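How to Sort Mixed Floral Plates and Give Them a Home in a Pull-Out Dish Basket

Posted 23 September 2023 by Efa Howells

I love mismatched china. I love it so much that I have to be kept away from the back tables at rummage sales! Roses, tulips, scalloped rims, thin gold edges, I'll take one of each, thank you. The trouble starts when you try to put it all away, because plates that were never made to go together don't stack like plates that were.

If you have a pull-out wire basket under your counter (the kind with bent dividers along the front rail), you can store a mixed collection beautifully and still get at every piece. Set aside 30 minutes the first time. After that it's part of unloading the dishes and you'll hardly think about it.

What you need

A clear stretch of counter, ideally a corner
Two soft dish towels
A pull-out dish basket or a drawer with upright dividers
Felt or paper plate separators, if your plates have metallic edges

Step 1: Get everything out where you can see it

Wipe down the counter and let it dry. Bring the plates over a few at a time and check that each one is fully dry on the back, especially the foot ring, where water loves to hide.

Work in a corner if you've got one. You get a wall on two sides, so there are only two edges to worry about, and you can push finished stacks to the back while you handle the next piece.

Step 2: Sort by shape first, pattern second

I did this the wrong way around for years! I put all the pink roses together because they looked so pretty, and then wondered why the stack rocked every time I shut the basket. Fluted plates settle nicely into other fluted plates. A plain round plate with a deep well wants company with the same deep well. Make your shape piles first, then shuffle the patterns within each pile.

Keep the piles short. Three or four plates is plenty when you're going to be lifting them with one hand and steering with the other.

Bowls come last. Shallow ones are sneaky, because they'll sit on a plate stack and look perfectly happy until you tip the whole lot on its side. Pick each one up with both hands and decide whether it's flat enough to stand with the plates or deep enough to need its own corner. 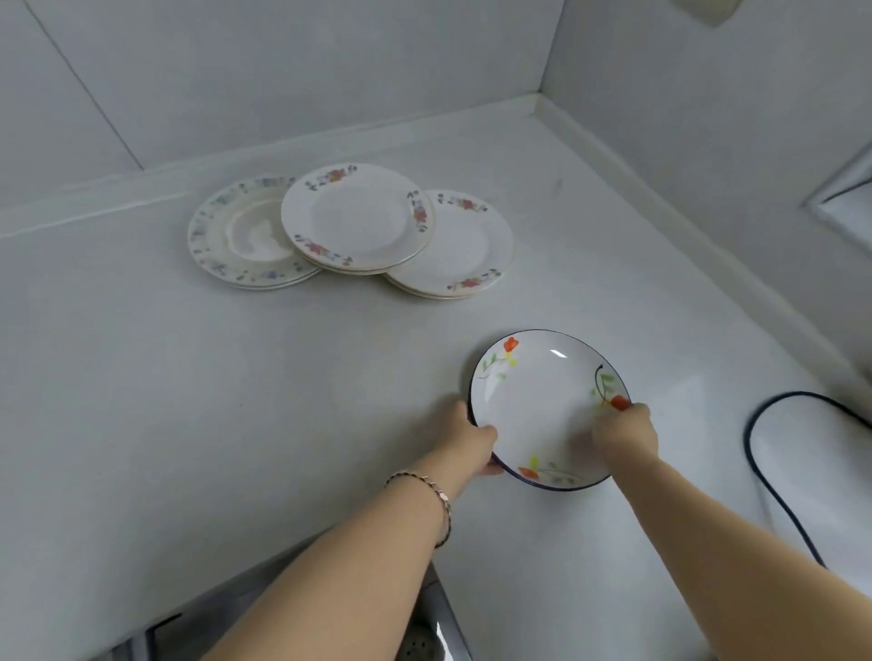

Nerys Rowlands wrote in to say she sorts by how often she uses a piece and ignores shape altogether, with the everyday bowls at the front and the company plates at the back, and she hasn't chipped one since July. I tried it for a week and I can see the appeal! If you only have two or three shapes, go with her way. If your collection looks like mine, do shape first and then use her rule to decide which pile goes where.

Step 3: Pull the basket all the way out

All the way, please. Loading a half-open basket means reaching in under the counter edge, and that edge is exactly where rims get knocked. Give the rails a quick wipe while you're there. Mine is a Skiden and it glides very nicely, but any basket with dividers will work for this.

Step 4: Stand the big plates first

Dinner plates go toward the back, upright, each one leaning into a divider. Let them tilt a little so they rest and don't wobble. Shallow bowls with wide rims can lean along with the plates, pattern facing you. It's so cheerful to pull the basket open and see flowers!

Plates with gold edges deserve a bit of extra room. If they have to touch something, slip a separator in between.

Step 5: Fill the corners with bowls

Deep bowls won't stand in the slots, so give them the corners. A small bowl can nest partway inside a larger glass one, tipped at an angle, as long as neither is wedged. You should be able to lift the small one out with two fingers. Mixing bowls can go on their side near the front, open end toward you, so you can grab the rim. 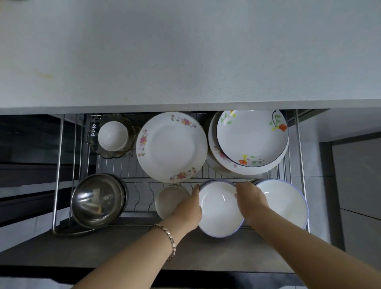 Slide the basket in slowly the first time and listen. A soft clink as it starts moving is fine. A rattle that keeps going means something is leaning on air, so pull it back out, find the loose piece, and shift it over one slot. Nine times out of ten it's a small plate stuck behind a big one.

Step 6: Live with it for a week

Leave the arrangement alone for a few days and notice which pieces you keep moving to get at something else. Those are the ones to relocate. In my kitchen it was the salad plates, which I'd tucked behind everything because they were small, and which I use every single day at lunch.

When a new plate comes home with you (and it will!), find its shape pile before you find it a slot. If the slots are full, the overflow can go flat on a shelf with a towel folded underneath.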